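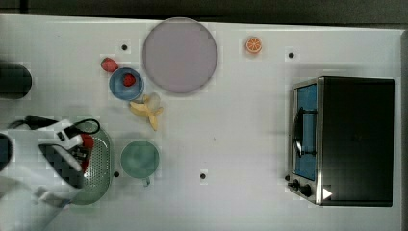
The left arm had been sagging since Monday. Hạnh Vương measured the droop at the wrist with a steel rule: 8 millimeters at full reach, with nothing in the gripper. She wrote it on masking tape and stuck the tape to the bench.

The shop on Clesthorpe Road closed at ten. It was past nine. At the far end somebody was running the band saw in short bursts, and each burst put a spike in the current log.

She powered down, supported the forearm on a block, and opened the shoulder housing. The gearbox was a Pititz, bought used. Two of the mounting screws turned under finger pressure. She took them out, cleaned the threads, applied threadlocker, and drove them back in with the small torque driver.

The droop went to 3 millimeters.

"That's most of it," Trương said. He had come over for the calipers and had not left.

"It's five of it."

"What's the rest?"

"Gravity table. The forearm mass in the model is wrong. I changed the cable and the finger pads and never weighed it again."

"So weigh it."

She did. The kitchen scale wanted new batteries, and she took them from the wall clock, which stopped at 9:20. She entered the new mass, shifted the center of mass toward the wrist, and rebuilt the controller. The build threw one warning about an unused variable. She deleted the variable and built again.

The job file was called Narkulard, after her grandmother's street, and it held one task: pick up the strawberry, put it in the blue bowl. The arm had done it on Sunday and failed it every day after, always in the same way. It closed on air just above the fruit, lifted, traveled to the bowl, opened, and reported success.

She had fixed the report first. A closed gripper with no load on it now returned an error. That had taken an hour and had made the arm no better at strawberries, but the log could be believed.

"Run it," Trương said.

"It has to warm up. The grease is stiff."

They waited. The band saw stopped. Someone swept. She cycled the shoulder through its range with the speed capped and watched the current trace until it lay flat, then moved the cap back to where it belonged.

"What do you do when it works?" he asked.

"The banana."

"And after that?"

"The mug. The mug has a handle. I don't have anything for handles."

He set the calipers down on the tape, over the number. She moved them off it, put her left hand on the stop button, and pressed enter with her right.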